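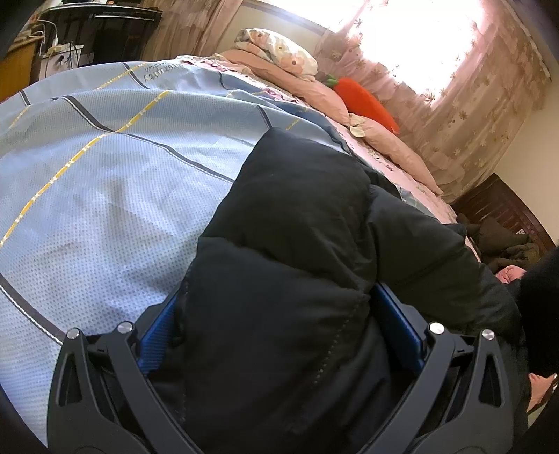 3.2 Jaw geometry and pad material

The hand-held gripper was built in a home workshop over 7 weeks, mostly in the evenings, and went through four versions before the linkage stopped binding. The two jaws mirror each other and are driven by a single trigger through a pull rod. Early testing used rigid objects only, and the pads were smooth. Clothing was added later and changed most of what we thought we knew about the design. A padded garment such as the black puffer used on the bed gives the jaws a lot of loose volume to work with, but the shell fabric is slick and the filling shifts under load. The blue pads therefore carry fine parallel ridges, cast directly into the face, and they slant toward each other as the jaws come in. The outer bars have a long triangular cutout on each side. We cut these to save weight at the front of the tool, where it tires the wrist most. All joints turn on plain metal pins. We tried small bearings in the second version and took them out again, as lint got into them and they were hard to clean.

The pads are cast from a two-part rubber in a printed mold. Our first mold, which we called Lukisau, left a raised lip along the edge that snagged on knits. The second mold, Rellis, has rounded corners and a split line on the back. All results in this paper use pads from the Rellis mold. One casting takes an afternoon including cleanup, and a failed casting can usually be peeled out without damage to the mold.

3.3 Garment trials

Trials were done on a made bed in a spare room, with the bedding left as it was. We did not want a bare table, because a hard flat surface lets the lower edge of the pad slide under the cloth in a way that a mattress does not. On a mattress the garment and the cover sink together, and the jaws can pick up both. This was the most common failure in the first set of trials.

Each trial began with the jaws fully open above the garment. The operator lowered the tool, closed the trigger, lifted, and held for a slow count before letting go. A trial was scored as a success if only the garment left the bed. We ran 54 trials with the puffer and the knit sweater combined, and 51 were scored. The others were dropped when the pull rod came loose from the trigger.

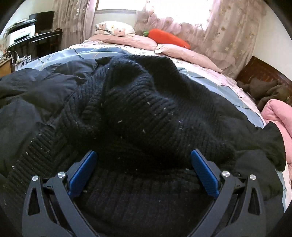
Figure 4. Jaws open over the ribbed knit sweater, with nothing held between the pads.

The knit was easier to grip than the puffer but harder to release. Its thick ribs change direction at every fold, so the ridges on the pads sometimes ran along the ribs and sometimes across them. We saw a firmer hold in the second case. We did not control for this and can only report it as an impression from the operator's side.

Pad wear was small. The ridges were wiped with a damp cloth between sessions to remove lint. A later version of the tool, Tăng, will use a replaceable pad face so that ridge spacing can be compared on the same linkage.

Comments (3)

Did you measure closing force at the pads or only at the trigger? My linkage loses a lot between the two.

Only at the trigger so far. A pad-side reading is on the list for November.

Would like to see the Rellis mold files if you are sharing them. I get the same lip on mine and have been trimming it off with a knife.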